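Fududia Fruit Share – Frequently Asked Questions
Apples, bowls and the keeping of both

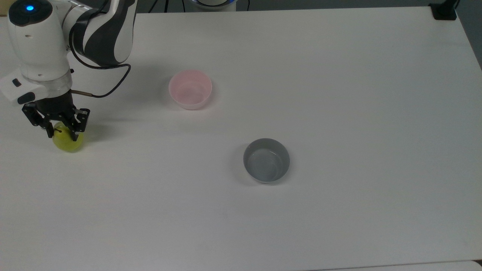
Kimutai Nyaga writes that a green apple left out on Monroe-style good intentions will still be there at the end of the month, and asks whether the box could come with fewer of them. It could. Go to your account, choose Box Contents, and move the apple slider to the left. The slider sticks at 9. Push harder.

Are the yellowish-green ones ripe?
Usually. Plenty of varieties never turn red and are not planning to. Press near the stem with your thumb: a ripe apple is firm with a bit of life in it, an unripe one feels like a doorknob. If you still can't tell, eat it. The results come in quickly.

There's a brown spot near the stem. Can I send it back?
A small, dry, brownish patch around the stem is often russeting, a rough skin that does no harm. Soft and brown is a bruise, so cut it out and use the rest today. Soft, brown and smelling like a bar at closing time goes in the compost. We credit bruised fruit if you write to us by noon the day after delivery. Please don't mail us the apple. It has been done.

Bowl or refrigerator?
Bowl for what you'll eat this week, refrigerator for everything else. Apples soften much faster at room temperature – a fact the people who paint still lifes have kept very quiet about. Use the crisper drawer and a bag with a few holes in it.

Does the bowl have to be anything special?
No. Plastic is light and washes easily, and pink is as good a color as any for green fruit. Ceramic looks more serious and chips when you knock it against the faucet. We sell the Carré bowl, which is square, and which we are told is the point.

Can bananas go in with the apples?
They can, if you like your bananas brown. Apples give off ethylene and hurry the neighbors along. Handy for a rock-hard avocado, less so for anything you hoped to find intact by the weekend.

Should I wash them first?
Wash each one right before you eat it, under cold running water. Washing the whole batch and piling it up damp is a good way to grow something else.

What is the difference between the Killon and Pesterine boxes?
Killon is all apples and holds 18. Pesterine is mixed fruit, with pears from September and citrus starting in December. You can switch until 6 p.m. the evening before we pack.

Where do I find my member number?
On the box label, under the address. It has four digits, like 2539.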